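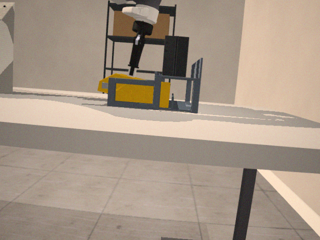
By Garba Ajayi
Saturday, March 17, 2018
Filed under: Land and Zoning, Guides

How to Read a Rezoning Application Before the Public Hearing

When a large piece of land near your town changes hands, the first thing you usually hear is a number of houses. The second thing is a drawing with many trees on it. Neither of them tells you what can be built. The paper that tells you is the rezoning application, and any person may ask for it. I read my first one when the Flimano tract, 1519 acres of old pasture east of Patley, was sold to a developer, and I made most of the mistakes that I will describe below.

I am not a lawyer. The rules differ from state to state and from county to county, so please check each step with your own planning office.

What you need

The case number of the application
A copy of the full file, not only the summary
The current zoning map of your county
The comprehensive plan (in some places it is called the general plan or master plan)
A pencil, and one quiet evening

Step 1. Find the case number

Look at the yellow or white sign at the edge of the property, or at the legal notices in the local newspaper. The number often begins with letters such as RZ or Z, followed by the year. If you can't find it, call the planning office and give them the name of the nearest crossing of two roads. You do not have to say why you are asking.

Write down also the date of the hearing and the last day for written comments. These are often two different dates, and the second one comes earlier. In Patley the written comments closed seven days before the hearing, and I missed it.

Step 2. Ask for the full file

The county website will probably show you a staff summary of a few pages. It is useful, but you want the whole application with all attachments. Send a short email like this one:

"Please send me the complete application for case number (write it here), including the traffic study, the water report, the proposed conditions and all maps. An electronic copy is fine."

Our file had 61 pages without the maps. If the office wants to charge for paper copies, ask if you may come and read it at the counter.

Step 3. Compare the old zone with the new zone

On the first pages you will find two codes, the present zone and the requested zone. Open the zoning ordinance and read the list of permitted uses for both. Put a pencil mark next to every use which is in the new list but is missing in the old one.

Please do this even if the developer says that he wants only houses. After the rezoning is approved, the land can usually be used for anything in the permitted list, unless there is a written condition against it. The requested zone for the Flimano tract allowed light manufacturing and storage yards on the northern part. The brochure spoke about a village green.
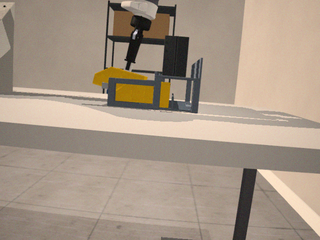 If the application says "planned development" or "PD" in place of a normal zone, there is no ready list. The list is then written inside the application itself, commonly under a title such as "development standards", and you must read this part slowly. Look for the phrase "and similar uses". Ask at the hearing who will decide what is similar.

Step 4. Look for the phases

Large projects are built in phases. Find the table or the map with the phases and check in which one the roads, the school site and the park appear. Then check what must be finished before the next phase can start. Some plans have a clear trigger, for example a certain number of building permits. Other plans say only "as the market allows", and with such words the park can wait for a very long time.

Step 5. Read the water and traffic reports from the end

I learned this from Mackenzie Poirier, who worked many years in the planning office at Atside before she retired. The assumptions are often in the appendix. For traffic, look at which day and which month the cars were counted. Ours were counted in February, in a week when the school was closed. For water, look whether the supply is already under contract or is only "anticipated".

You don't need to understand the formulas. Write the assumption on one line and your question under it.

Step 6. Separate conditions from promises

A condition is written in the file and has a number. A promise is everything else – what is said at the open house, what is printed on a flyer, what the friendly man at the table tells you. Only the first kind can be enforced by the county.

Make two columns on a sheet of paper. In the left column write every promise you heard. In the right column write the number of the condition that covers it. Where the right column stays empty, you have your comment ready.

Step 7. Write your comment

Keep it to one page. Give the case number in the first line and your address in the second. Choose one or two points and name the page of the file for each. Then ask for something exact. "I ask that storage yards be removed from the permitted uses in Area B" is much stronger than "I am worried about our way of life."

If you speak at the hearing, you will probably get two or three minutes. Read your letter aloud at home with a clock.

Common questions

Can I read the file after the hearing?
Yes, it stays a public record. In many places the planning commission only makes a recommendation, and the county board votes later, so there may be a second hearing where you can speak again.

Must I live next to the land?
To comment, usually no. To appeal the decision, the rules are often stricter, and for this you should ask a lawyer.

Where is the comprehensive plan?
Most counties have it on their website. The Oyelaran Reading Room in Patley keeps a printed copy at the front desk, together with the large zoning map, which is easier to read on paper than on a phone.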